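Vitau Household Help > Kitchen and Dining > Surfaces

Smudges on gridded white paper table cover, and where to park a spatula

paltville_crumbs
Posted Sunday, 6 replies hidden by moderator

I have a white table with a light wood rim. The white part is covered with one large sheet of paper with a faint gray grid on it, which I put down so I could lay things out straight. It has since collected smudges, a number of dark specks, and one small dark spot left of center that my eye goes to every time I walk in. I also have a metal stand with a round, shiny base, and a reddish-brown wooden spatula with a small hole in the handle.
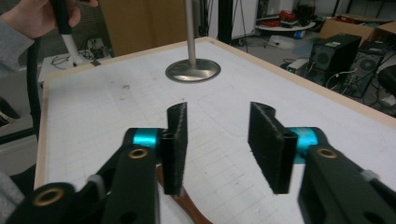
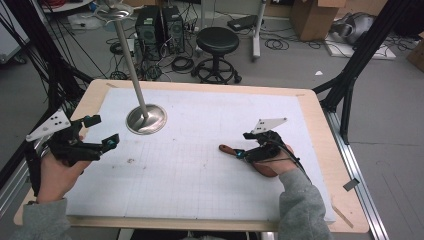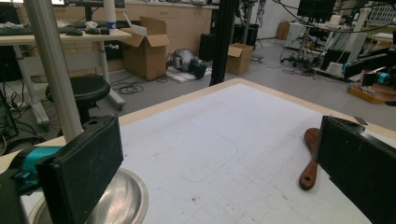
So, two problems. The first is the sheet. I've tried a damp cloth on one corner and a pencil eraser on another. The cloth made the paper go wavy, and the eraser took off some of the gray grid along with a bit of the dirt, so I now have a clean patch with no squares in it. Is there a way to clean this stuff, or do I replace it and accept that I'm a person who buys paper for a table? A roll from the Hirano place in Fenusville is 600 inches long, and that feels like a commitment.

The second is the spatula. It lives on the table at the moment because I use it and put it down, and it gets oil on the paper. I'd like it to live on the stand instead. The pole is smooth all the way up and there's nothing to hang the hole on. If I lean it against the pole with its end on the base, it stays put until I walk across the room, at which point it lies down again. I don't want to drill the pole. I do own a drill, and that's exactly why I'm asking first.

Also, how do you keep fingerprints off a polished base? I wipe it, I pick it up to put it back, and there they are.

notmyfirsttable
Member, 718 posts

Replace the paper. I know you wanted a trick and I'm sorry, I have wiped, erased, blotted and sworn at paper covers for years and the paper has won every time. Pencil comes up if you go gently with a kneaded eraser (the gray putty kind, press and lift, don't rub). Marker doesn't come up at all. Oil gets bigger if you bother it. Cornstarch left on overnight will pull some of the oil out, and in the morning you will have a paler stain and a lot of cornstarch.

What you should do with the next sheet is cover it. Clear vinyl sold by the yard at a fabric store, medium weight, cut to fit just inside the wood rim. You can still see the grid through it and you can wipe it with dish soap like a grown-up. Let it lie flat for a day before you trim it, it comes off the roll wanting to be a roll again. Don't tape it to the wood. I taped mine, and in April I peeled it up and took a strip of finish with it, all the way down one side. I tell guests it's a border.

If you don't want vinyl, lay two or three sheets down together and take the top one off when it disgusts you. If your roll is 600 inches you'll be fine until one of us dies.

For the patch with no squares: ruler, hard pencil, light hand. Or put the stand on it.

Fingerprints – pick it up by the pole. A dry microfiber cloth after washing, and a tiny drop of mineral oil wiped nearly all the way off again if you want the shine to last. Keep the oil away from the paper, see above.

fenusville_fred_no_relation
Member, 216 posts

Just put the spatula in a drawer

drawerless
Member

Some of us don't have a drawer, thanks.

You don't need to drill anything. Measure across the pole and get a small clamp-on hook, the sort made for shower rails or closet rods, with a rubber lining so it doesn't scratch or slide. Tighten it by hand. Put it high enough that the spatula hangs clear of the base, or it will tap against the metal every time somebody shuts a door, and you'll lie in bed wondering who is knocking.

If the hole is too small for the hook, use a loop of cotton string. Thread it through, knot it, hang the loop. A leather lace looks nicer but gets greasy and you can't really wash it. Dry the spatula before you hang it up so it doesn't drip down the handle.

One warning: check the balance before you get carried away. One wooden spatula is nothing. I started with one, then added a ladle, then a cast iron trivet, all on the same side. My stand went over at six in the morning and the trivet landed on the bread.

I agree about the vinyl. Buy a little more than you need, your first cut will be crooked even with the grid to follow.

paltville_crumbs

Ordered the hook. Going to look at vinyl after work. The stand is on the patch for now, and the spatula is in a mug, where it looks annoyed.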